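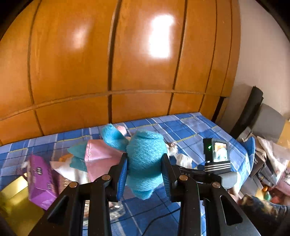 Turquoise plush toy, short pile.

Washing and Storage of Household Textiles: Frequently Asked Questions
Maintained by Souad Ouazzani, Dunleavy Textile Care

Can plush toys be machine washed?
Surface-washable toys should be sponged only. Toys labeled machine washable go in a closed mesh bag, cold water, gentle cycle. Do not tumble dry on high; synthetic pile mats permanently.

How much detergent does a small load need?
Half the dose printed for a full load. Excess detergent stays in the stuffing and stiffens it.

Which program should I select on a Brevon washer?
Program 3 for toys and knits. Error code 852 indicates an unbalanced load. Stop the cycle, add two towels, and restart.

How often should sheets be changed?
Weekly in summer, every two weeks otherwise. Pillowcases may need changing more often. 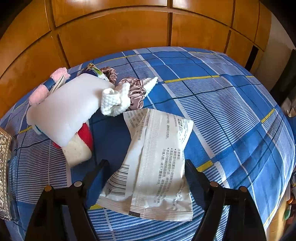
Do dark and light colors in one fabric require separate treatment?
Woven patterns are generally stable. Printed patterns should be tested with a damp white cloth on an inside hem. If color transfers, wash alone in cold water.

Can bedding be stored in vacuum bags?
Cotton and polyester, yes. Down and wool, no. Items must be fully dry before sealing. The Skundby bag, part no. 333, holds one double comforter.

Are replacement mesh bags available?
Yes. Order part no. 199 from the Vurkholm parts counter. Orders placed in March ship in April due to annual inventory.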